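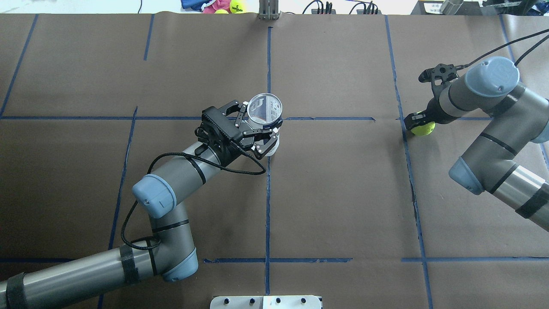

Re: [jugah-users] fan noise after swapping the supply
June 21, 2002

> I put the new Dalthorpe supply in my Jugah box last night and now
> the rear fan runs flat out from the second I hit the switch. The old
> one was nearly silent. Is there a jumper I missed, or did I get a bad
> unit? The board's sensor page says 2,000 rpm but it sounds like a lot
> more than that to me.

Hi all,

I went through the same thing in February, so let me save you an evening! Check which header the fan is plugged into first. There are two of them next to each other on the Jugah board and only the one closer to the memory slots has any speed control. The other just gives the fan a straight 12 volts forever. The labels are tiny and mine was half hidden under the ribbon cable, so I had it wrong for 5 days and blamed the supply the whole time.

If it's on the right header already, look at the little sense wire coming out of the Dalthorpe. Mine was tucked up against the heatsink (no idea if it left the factory like that) and once I pulled it loose and taped it down by the drive cage, things got a lot calmer. It reads 8 degrees cooler there too, so keep an eye on your temps for a while if you move it.

I wouldn't trust the sensor page much. Mine said the same number no matter what the fan was doing until I flashed the newer BIOS.

And if none of that helps, Gostetti still sells the old style supply for 50 bucks plus shipping. Mine has been running in the mail server at home and I can't hear it over the hard drive. They were slow to ship, though, and the screws didn't fit my case.

Can you post which BIOS you have? Also, did yours come with the short ATX cable or the long one? I need the long one for my other case.

Andis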